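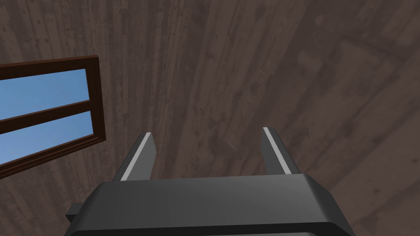 Ticket 683: Newsletter sign-ups going to the wrong list
Status: Solved
Opened by: Sunita Escobedo
Product: Vlachou Mail, hosted plan
Priority: Normal

Sunita Escobedo, 9:12 am
Hi team! First off, I love the new editor, it has saved me hours already. I run the mailing for Kirkthorpe, our seed library, and we're in the middle of the big spring push. We have just over 3,000 subscribers on two lists, "Growers" and "Swaps". Since the update in March, people who fill in the Swaps form on our site end up on Growers. They get the welcome message for Growers too, so I've had some very confused emails from people who wanted to trade beans and got a guide to cold frames.

What I've tried:
Deleted the form and made it again. Same result.
Signed up with two of my own addresses, one on my phone and one on my laptop. Both landed on Growers.
Turned off the Gallura theme and used the plain one. Same result.
Cleared the site cache twice.

The form preview inside Vlachou shows the right list name. It's only the live form that goes wrong.

Support, 9:47 am
Hi Sunita, thanks for all that detail, it really helps! Could you check two things for us?
1. Go to Forms, open the Swaps form, click Embed, and look at the list number near the end of the code.
2. Compare it to the number in the code on your live page.
Also, are you using any plugin that combines or delays scripts?

Sunita Escobedo, 10:20 am
Ooh, good question. The numbers are different! In Vlachou the Swaps form says 78. On the live page it says 40, and 40 is Growers. But I pasted the new code in myself this morning, and when I open the page editor I can see 78 sitting right there. So the editor has one thing and visitors get another.

And yes, we use Ovska for speed. It was set up before I took over the site, so I've never poked at the settings.

Support, 10:41 am
We think you've found it. Clearing the site cache doesn't always clear the speed plugin's own saved copy of embedded forms. Please try this:
Open the Ovska settings and find the page called Saved Scripts.
Press Empty, then wait until the list shows nothing.
Add the address of your form page to the box marked Never Save.
Save, then open the page in a private window and view the source.
If it still says 40, send us the page address and we'll look from our end.

Sunita Escobedo, 11:15 am
IT WORKS! I emptied the saved scripts, added the page to Never Save, and the source says 78 now. I signed up with a third address (my sister's, she was thrilled) and it went straight to Swaps with the right welcome message. So happy!

One more thing while I have you. Can I move the people who ended up in the wrong place without sending them another confirmation email?

Support, 11:32 am
Great news! Yes, you can. In Growers, filter by Source and choose the name of the Swaps form. Select all, then Move to List, and leave "Send welcome message" unchecked. They keep their original sign-up date.

Sunita Escobedo, 12:05 pm
Done, and the filter picked up everyone who had written to me. I've put a note in our shared folder with the Ovska steps for whoever does this job next. Thank you both, you can close this one. Now back to the beans!

Ticket closed by requester.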